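Enamelware (kitchen and table)
By Morven Paterson
August 20, 2023

Enamelware is metal coated with powdered glass and fired until the two fuse, and I'm hopelessly fond of it. My gran had a Baltlow pie dish with a chip the shape of a boot, and I still bake in it every April!

Coloured rims are the bit most people remember (blue is the classic, though I'd always pick red).
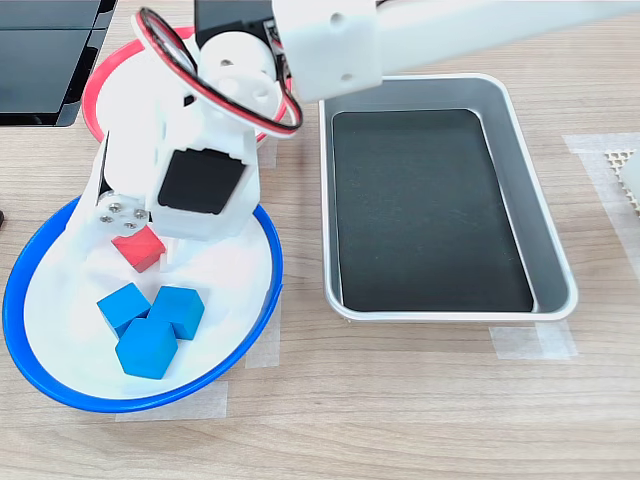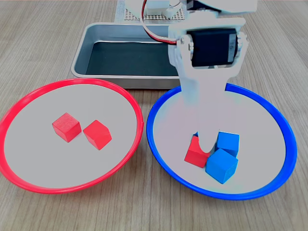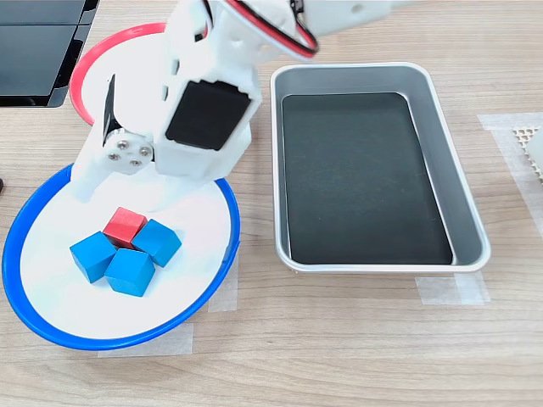
Chips are the main worry with old pieces. Once the coating goes, the metal underneath rusts, so I keep my worst ones for pegs and seed packets. Soak burnt bits overnight and leave the wire wool in the cupboard – it dulls the shine for good, as I learned on a lovely Pallska jug.

Filed under: Home & Kitchen, Materials
Last updated by Morven Paterson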